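Keeping a Small Household Inventory
Handout for the evening course in home organizing, Rodham Adult Learning Center

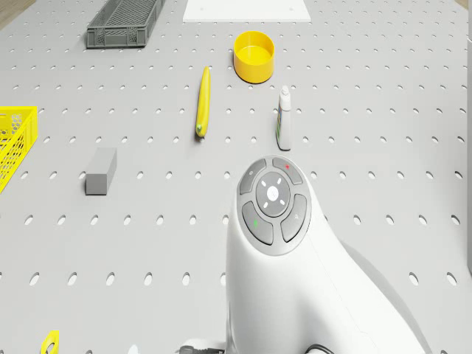

Welcome back, everyone, and thank you for the thoughtful questions you left in the box last week. I read every one of them on the train home and I have tried to work the answers in as I go, so if a paragraph seems to wander off for a bit, it is probably because one of you asked.

Tonight's subject is the home inventory, a written record of what you own and where it lives. It sounds like a dull thing to make, I know, and I put it off myself for years (my sister still teases me about it). But once you have one you will wonder how you managed when you had to find the spare fuses, or tell an insurance company what was in the hall closet.

Where to begin

Start with one small space. A bathroom cabinet is good, a kitchen drawer is better, and the garage is a terrible idea, however tempting it looks on a sunny weekend. When I taught this course in Mimgate, Reiko Tanabe began with her sewing corner and ended up with 400 entries before she had even reached the fabric. She was very proud of it and quite right to be, but she did tell the class she would have been happier starting with the linen shelf!

For each thing, write down a name, a place and a condition. Use the name you would say out loud. If everybody in your house calls it "the good pan," then "the good pan" goes in the list, and you can add the proper name afterward in brackets.

Things worth grouping

You don't need a line for every teaspoon. Items that are alike, live together and would be replaced together can share one line. Candles, batteries, picture hooks and gift wrap all do well this way. Give a separate line to anything that cost you more than 100 dollars, anything with a serial number, and anything you would be sad to lose. That last group is up to you, and please don't let anybody talk you out of it.

Naming your places

This is where most lists go wrong. "Upstairs" is too big to be of any use to you in October when you want the heavy blankets. Try room first, then furniture, then shelf or drawer, always in that order: "back bedroom, tall dresser, drawer 2." Count drawers from the top. Yoshinori Takagi, who kindly looked over these notes for me, counts from the bottom and has done so all his life, and his list works perfectly well too. Pick one way and write it on the first page so that the rest of the family can follow along.

Paper or computer?

Either is fine. I keep mine in a ring binder and make a copy for my sister, who lives far enough away that one burst pipe couldn't get us both. If you use a spreadsheet, print it now and then.

For next time

Please bring a finished list for one small space, up to 8 lines long, along with one item you had trouble naming or placing. We will go around the room and sort those out together, and then move on to receipts and warranties. The reading is the chapter on paper records in Noguchi, and there are two spare copies at the front desk if yours hasn't arrived yet.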